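The Sorting Shift

The trial at Norus ran on the second floor, and I was paid to sit beside it and write down what it did.
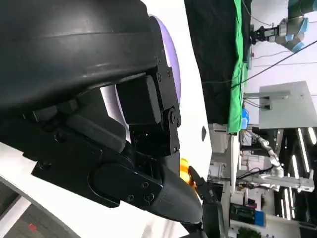
Week One

The gripper was black, with long fingers that came to a point. My job sheet had two columns, one for "held" and one for "dropped." Small things went better than I expected. It could pinch something yellow-orange and ridged between the tips and keep hold of it while I wrote down the time.

Soft things went badly. A dish towel took 35 minutes the first day, and at the end of it the towel was on the floor. I picked it up and folded it. That took me four seconds, and I didn't put it on the sheet.

I had come over from Komia, where I sorted returns for six years. They closed the line in November. The woman who hired me at Norus asked if I minded working next to the thing that might do my old job. I said I'd like to see it try.

Week Three

By then it had made 158 attempts at the mixed bin and finished some 4 of them with no help. The engineers were pleased. They changed a setting, ran it again, and went to lunch.

I stayed. The arm went down, closed on a sock, came up, and let go too early. It went down again. At Komia we had a new hire like that once, a kid who dropped everything until one afternoon he stopped dropping things. We never found out what changed.

I marked the sheet and moved the sock an inch to the left. We weren't supposed to do that.

It picked up the sock.

I sat there for a minute with the pencil. Then I wrote "held," and next to it, smaller, "moved by me." I put the sock back where it had been the first time and pressed the button to start over.

When the engineers came back they asked how it was going. I said it was still on socks.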